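Two weeks with the Moltisix gripper kit, and my fingers are crossed (its are not)

Posted April 2025 by Horațiu Stoica

Well, I said last time that I would stop buying things for the arm, and I lasted until the Dirketti shop put the Moltisix kit back in stock. So that was that. It arrived in a box much bigger than it needed to be, with a very friendly printed card inside and a bag of pins I am still finding on the carpet.

For those of you who haven't been following along, I already had the Helmy arm from last year and was getting by with the plain two-finger gripper it came with. That one is fine for blocks and boxes. It's hopeless on anything round and slippery, and most of what I want to pick up in my life seems to be round and slippery! The Moltisix fingers are made in short segments, so they fold round a thing as they close, and that was enough to get my wallet out.

Putting it together took me an evening and a bit. The instructions are good up to page 10, and then page 11 shows the cable going in from the wrong side. I followed it faithfully, of course, and had to undo the lot. If you buy one, run the cable first and do the wrist plate afterwards. I wrote to Dirketti and had a very kind answer back, and they say a corrected sheet is coming in May.

Now, the bottle test. I like to use full water bottles because they're heavy enough to show up a weak grip and cheap enough to drop. Bottles standing apart are easy and I won't bore you with them. Bottles crowded together are another matter, as the fingers have to find their way down into the gaps before they can take hold of anything, and it's a tight squeeze with fingers this chunky. Over the two weeks I made 84 attempts with bottles bunched up, and roughly three quarters ended with a bottle lifted and set down where I wanted it. The old gripper never got near that.

What I don't love is the Kallis software that comes bundled with it. It forgets the grip strength every time you close it -- every single time -- and the button to save your settings is tucked away in a menu called Extras. The wrist camera is a nice addition though, and I've grown very fond of looking down on things from up there.

Would I buy it again? Yes, I think I would, though I'd wait for the new sheet. Next up is a go at the fruit bowl, and after that I really must tidy the workbench.
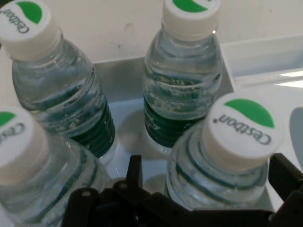

Filed under: Robot arms, Kit reviews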